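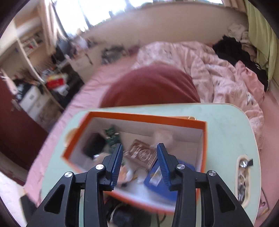 Mixed-bin handling guidelines are written rules for recording and carrying out robot tasks in which small household items of different kinds lie together in one open container. They cover how a bin is filled, how a hand-held or arm-mounted gripper approaches it, and what is noted down afterward. The guidelines apply mainly to parallel and linkage-type grippers with two fingers. A typical bin under these rules is a shallow rectangular box in which a flat packet, a clear round item and soft-edged pieces sit close together, with the open jaws brought in over the box and a wide gap left between the ribbed pads. The box may be set at an angle to the table, and most versions of the rules allow this.

Background

Early rules for picking tasks dealt with single objects on a bare surface. They said little about packets that overlap or clear items that are hard to tell from the bottom of a box. The Estero guidelines were the first of the group to treat the container as part of the task, and they required its size and wall height to be written down. The later Kelitz rules kept this and added a section on home settings, where furniture, bedding and loose cables may be close to the work area.

Bin contents

Under the Kelitz rules, a mixed bin must hold at least one flat item, one rounded item and one item that changes shape when squeezed. Sharp objects, open liquids and glass are excluded. No item may weigh more than 200 grams. Items may touch or overlap, but none may be fastened to another or to the box. The contents are changed after every 20 picks so that a set of recordings does not repeat one layout.

Approach and grip

The jaws are opened before they pass below the rim. The operator picks one target and moves toward it without stirring the other contents. Contact with the wall of the box is allowed if the box does not slide. If a grip fails, 2 further tries are permitted before the attempt is logged as a miss. Rubber or ribbed pads are checked for wear after 100 picks and replaced in pairs.

Surroundings

The Ortuño supplement deals with clutter outside the bin. It does not ask for a cleared room. Cords and cables must be kept out of the path of the fingers, and the table must not rock when pressed at a corner. Daylight from a window is accepted, although a note is required when it is bright enough to wash out part of the view.

Differences between versions

The Mostlow edition combines the three earlier texts and is the one most often used for training new operators. It drops the weight limit in favor of a limit set by the gripper maker. It also counts a dropped item as a miss even when the item falls back into the box, a case the Estero text left open. Records made under the older rules remain valid but are marked with the version used.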